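Home Notebook Stores Inventory Contacts

Workshop notebook, 10 Dec 2019
Subject: shelving and sorting of household goods, Nulstead room

The reorganization of the goods store continued today. The Forton stock list carries 669 entries, of which 200 are assigned to this room. The remainder stays at Gadari until the second bay has been cleared and swept.

The wire unit was kept against the white wall, with the upper shelf reserved for incoming goods. Bowls, the blue figure and the cardboard boxes are listed together under code 2620 – the paper packages carry a separate code and are to be entered below them. The basket is listed under soft goods together with its contents. 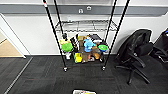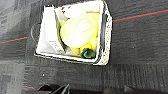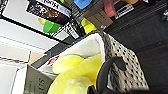 Wire unit, with bowls at both ends of the crowded level (first and fourth); basket with yellow contents (second and third).
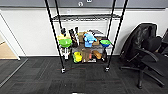 The shelf plan adopted in November assigned goods by material. This proved slow in use, as colleagues looking for one article had to consult the list before approaching the shelf. Goods will now be placed by the room in which they are normally used, beginning with kitchen articles. Toys and other soft goods will follow as a single group. The revised plan has been filed under Lü, in the same folder as the old one – the old plan should be kept until the year-end check.

Several points remain open. Labels for the shelf edges are on order and should measure 2 inches in height; the sample received last month was too narrow to read from the doorway. Articles without a stock number are to be entered in pencil and confirmed before the list is printed. Anything removed for use elsewhere must be signed out on the sheet by the door, including articles borrowed for less than a day.

Weight limits for the upper shelves have been requested from the supplier. Heavy goods are to remain on the lower levels until a written answer is received.

Next entry: transfer of the remaining kitchen articles from Gadari, and correction of the duplicate lines on the Forton list.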